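Lab diary: the insertion check and the mesh cup

Tuesday, evening. Sim only, no hardware time.
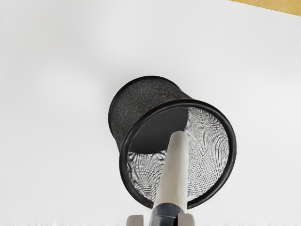 The contact estimator is still the weak part. I spent the morning going through the replay logs from the overnight batch, 245 episodes, all on the tipped cup with the rod as the held object. The planner gets the rod to the opening without much trouble. After that the controller has to decide whether the tip is touching the wall, touching the base, or in free space, and it changes its mind far too often. In the worst episode I opened, the contact label flipped 28 times between the approach waypoint and the end of the run.

Two separate faults, I think, and I had been treating them as one.

First, the depth channel. The mesh renders as a pattern of small holes, so a depth ray either hits wire or goes through to the white surface behind. The point cloud of the wall comes out half on the cup and half on the table. The segmentation step then fits a plane to the table points and throws away a good part of the wall with them. The rim survives because it is solid. The base survives too. So the fitted model is a ring and a disc with very little between them, and the cylinder axis is taken from those two alone. When the base is partly hidden by the rod, the axis estimate swings.

Second, the collision geometry. I had assumed the wall was exported as a thin shell. It was exported as a convex hull, with the opening closed over. Marjorie Pearce found this by loading the asset in the viewer with collision shapes turned on, which I should have done in the first week of September. The physics engine was letting the rod in only because a contact filter left over from an older Drondness scene excluded that pair. In other words, the estimator was being asked to report contacts that the simulator had been told not to produce. Any force threshold tuned on those runs is worthless and I have removed the values from the config.

Fixed the second fault first. Ran the mesh through convex decomposition again with the opening kept. The first attempt gave 1,164 pieces, and step time went up to where the batch would not finish overnight. Replaced it by hand: a ring of flat boxes for the wall, one short cylinder for the base, a ring of capsules for the rim. Step time is back to normal. There is a small error in the wall thickness, larger than I like near the seam with the base, but it is constant and can go in the tolerance.

Contact filter deleted. Added a startup check that prints every excluded pair and stops if one of them involves the held object. Diễm Đặng asked for the check to be a warning only, as her pouring scenes depend on two exclusions. Compromise: it stops by default and takes an allow list by name.

The depth problem is not fixed. Options as they stand:

a) Fit the rim only, take the axis as the normal of the rim plane, ignore the wall. Cheap. Depends on seeing enough of the rim, and the rod crosses the near side of it during insertion.

b) Fit before the approach, freeze the pose, track only the change. Fails if the cup rolls, and on its side it will roll.

c) Use the mask from the color image to keep the wall points before the table plane is removed. Most work. Ainhoa Esteban has a branch that does nearly this for the Rarnar trays.

I tried (a) this afternoon on 10 saved frames. The axis direction is acceptable when the view is into the opening and poor when the rim is close to edge-on, where a few bad pixels move the normal a long way. I will try (c) next, with (a) as the starting guess.

A smaller item. The wrist view pose in the log is stamped with the time the frame was written, and the joint state with the time it was sampled. At approach speed the offset is visible as a shift of the rod against its own model. Trevor Nuttall says the Entwistle logger has always done this and that the Mellholm scripts correct for it downstream. Mine do not. I have changed the replay tool to interpolate joint state to the render time and will leave the logger alone.

Overnight: same seeds, new collision shapes, old perception. I want the contact labels with only one thing changed before I touch the segmentation. Zakhar Yurchenko has the second queue until six in the morning, so the run is on the slow node. Log level set to brief; the last one filled the disk.

To do: tolerance for the seam. Ask Ainhoa which commit of the branch is safe to pull. Rename the variable called depth2.

Recent entries
Replay tool: seeking without reloading the scene
Approach waypoints and the wrist limit
Why the trajectory smoother cuts corners
Notes on friction settings, part two
Config files, again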